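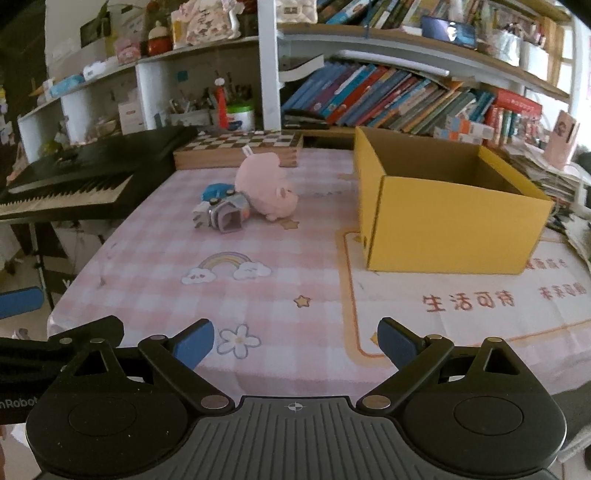

Speaker notes: Keeping the Library Open on Saturdays and Evenings
Clemanstead Branch Libraries, annual public meeting, 11th September
Speaker: Naima Ashour, Head of Branch Services

Slide 1. Welcome
Good evening, and thank you for coming. My remarks concern the trial of longer opening hours at the Clemanstead branch, which began in March. I shall speak for 30 minutes and then take questions. Copies of the full report are on the table by the door and may be taken away.

Slide 2. Background
The branch used to close at five. Readers who work in the town told us in writing that they could not reach the desk in time to collect reserved books. Parents made the same point about homework help. The Abdelaziz bequest allowed us to pay for additional evening staff during the trial period.
(Pause. Mention that the bequest is restricted to staffing and may not be spent on the building.)

Slide 3. What was tried
The branch stayed open until eight on two evenings, with a shorter day on Saturdays. The lending desk, the study room and the newspapers were available throughout. The local history room was not, as the archivist's hours did not change. Several readers have complained about this and the complaint is a fair one.

Slide 4. Use of the branch
During the trial, 3,036 loans were made after five in the afternoon. Large print and children's picture books did better than expected. Music scores did poorly. The study room has 48 seats and was full on most evenings before the summer examinations. It was much quieter afterwards.
(Do not read out the table. Refer the audience to page 2 of the report.)

Slide 5. Difficulties
The heating timer was set for the old hours and the upper floor was cold during the first weeks. The last bus to Clesau leaves before closing time, and readers from that side of the parish have seen little benefit. We have written to the bus company and await its reply.

Slide 6. The catalogue
The Werkus catalogue system shuts down each evening for its nightly update. Staff have been writing late loans on paper and entering them the next morning. The supplier has agreed to move the update to a later hour.

Slide 7. Proposal
We recommend that the evening hours continue for a further year, and that the local history room open on one of the two evenings. Saturday hours would remain as they are now.

Slide 8. Questions
Questions about fines and charges should be sent in writing to the branch office. Comment forms will be collected at the door.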